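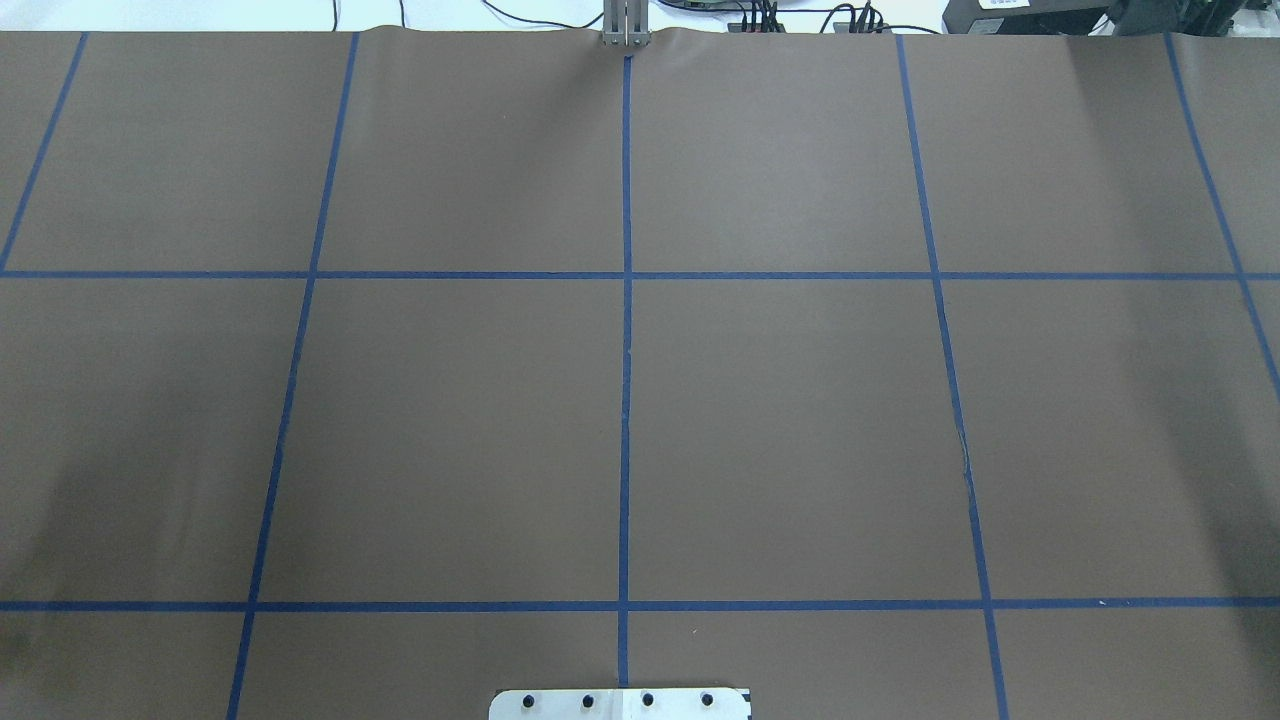 According to one owner of the Redoveo stovetop espresso maker, the first three pots tasted of metal and the fourth did not, and the manual ought to mention it. Section 4 has been revised accordingly. Manual revision: 2025-10-06.

4. First use and seasoning

Applies to the Botach 10 and Botach 34 boilers. For the electric base, see Section 7.

4.1 Before you start

Unscrew the top chamber from the boiler and lift out the funnel. Remove the card ring from under the filter plate. Models packed before April have a plastic ring in the same position.

Caution: Do not heat the boiler with either ring in place.

4.2 Washing

1. Wash the boiler, funnel and top chamber by hand in warm water. Do not use washing-up liquid, steel wool or a dishwasher.
2. Rinse the filter plate on both sides.
3. Check that the rubber seal lies flat in its groove. A twisted seal will leak at the thread.
4. Dry all parts with a cloth.

4.3 Seasoning the boiler

1. Fill the boiler with cold water to just below the safety valve. The fill line is 43 mm from the base on the Botach 10.
2. Fit the funnel and add ground coffee to the rim. Level it with a finger. Do not press it down.
3. Screw the top chamber on firmly, holding the boiler by its body. Do not use the handle as a lever.
4. Place on a low to medium heat. Flames must not reach past the edge of the base.
5. Remove from the heat when the flow turns pale and begins to splutter.
6. Throw this coffee away. Allow the pot to cool fully before opening.
7. Repeat steps 1 to 6 twice more. Used grounds may be kept for the second and third runs.

Note: In hard water areas a fourth run may be needed. A grey film inside the boiler after seasoning is normal and should be left in place.

Caution: Never heat the boiler dry. If it has boiled dry, leave it to cool on its own. Do not add water.

4.4 If the pot leaks or does not flow

Steam at the thread: cool, open, wipe the rim clean of grounds and tighten again.

No flow after nearly 10 minutes: turn off the heat and leave to cool. Check that the coffee is not too fine and that the filter plate is clear.

Steam from the safety valve: turn off the heat at once. Do not use the pot again until the valve has been replaced (part 137, supplied by Plonska).

Go to Section 5 for daily use and descaling.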